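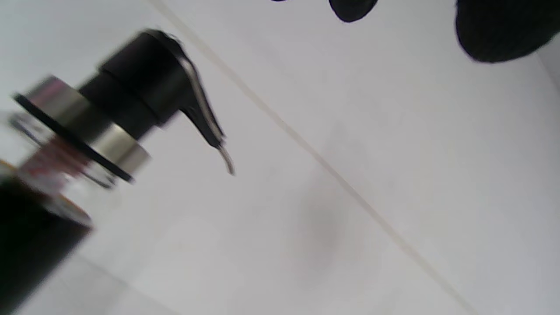 Getby Hand Teaching Kit
Posted in: Robot Training > Wearables
By Lizeth Carhuamaca | March
2,084 shares | 2 comments

If you've ever tried to teach a robot a kitchen job with a joystick, you're going to love the Getby kit. You put on the gloves, pick things up the way you always do, and your hand motion gets saved as a demonstration. Bowls, pumps, faucets, whatever is lying by your sink!
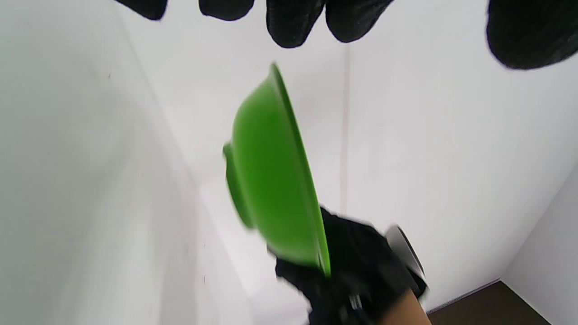

Bowl on its side, held in the black glove.

Controllers ride on the backs of the hands, so your fingers stay free to grip. We've recorded 1,000 demonstrations at our Pelletier bench so far (Baptiste did most of the bowl ones) and it's still fun.
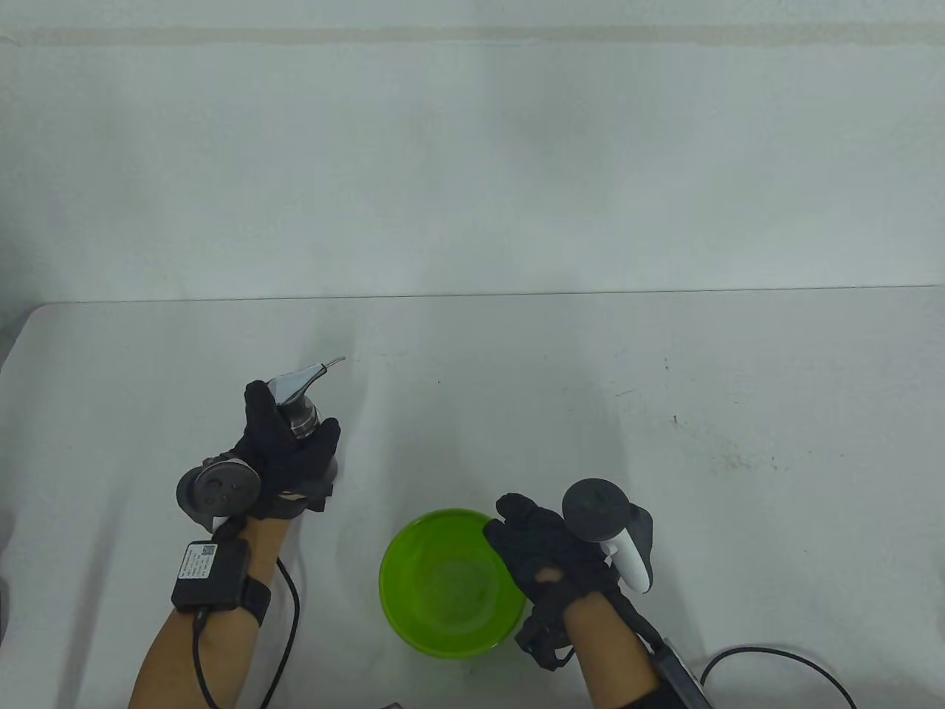 Both gloves at the table, with a small faucet and a lime-green bowl.

Comes with left and right gloves, straps and cables. Wrist straps adjust, and Pulo files export straight from the recorder.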